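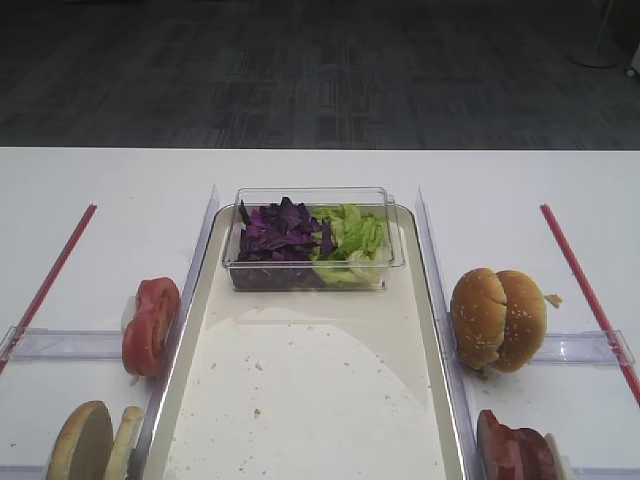 Cabbage on the left, lettuce on the right, one tub at the far end of the tray.

4. Setting up the table for burger night

I wrote this section after my second big build, and I've kept fixing it ever since (last round was October 2024). Give yourself a clean table and a long tray, and you're most of the way there!

4.1 Fill the greens tub

1. Shred the purple cabbage fine and chop the lettuce a little coarser. I like mine cold from the fridge.

2. Spoon the cabbage into the left half of a clear tub and the lettuce into the right. Don't fuss over the line down the middle — a few purple shreds always wander over, and they taste fine over there.

3. Push the tub up to the far end of the tray so the near end stays open for building.

Note: My friend Eyvindur Norðdahl weighs his greens and swears by 400 grams of cabbage for a crowd. I go by eye and top up when it looks thin.

Caution: Keep raw meat well away from this tray. The greens don't get cooked, so they need clean hands and a clean knife.

4.2 Lay out the bread and tomato

1. Set a bun bottom on the tray below the tub, cut side up. Crumbs will collect around it, so brush them off between rounds if they bug you.

2. Stand the tomato slices on edge along the left side, up near the greens.

3. Put the sesame top across on the right, where your hand goes last.
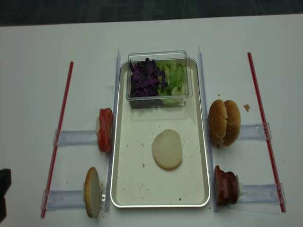 4.3 Build the burger

1. Start with tomato on the bun bottom, then cabbage, then lettuce — it grips better that way.

2. Add the top and press down gently with a flat hand.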